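Snack swap is back!

September always feels like the right month to start this up again, so on Sat 12 September we're having the autumn snack swap in the Fernel room, from 2 o'clock. Bring something wrapped that you love and go home with something you've never tried (last time I came back with far more than I took, oops).
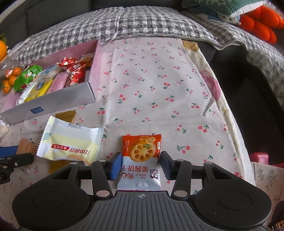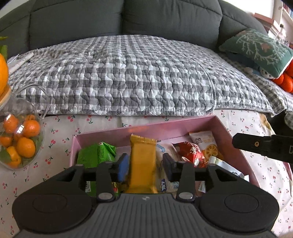 Sérgio Ramalho is looking after the sweets table again and would love a hand laying it out. Smaller things do best in an open box, where everyone can have a good rummage, and a glass jar of little oranges with their leaves still on makes a lovely change from all that sugar! Jam biscuits are very welcome too. Please keep anything with nuts on the separate table by the door, and put your name down with Sérgio if you can bring a cloth.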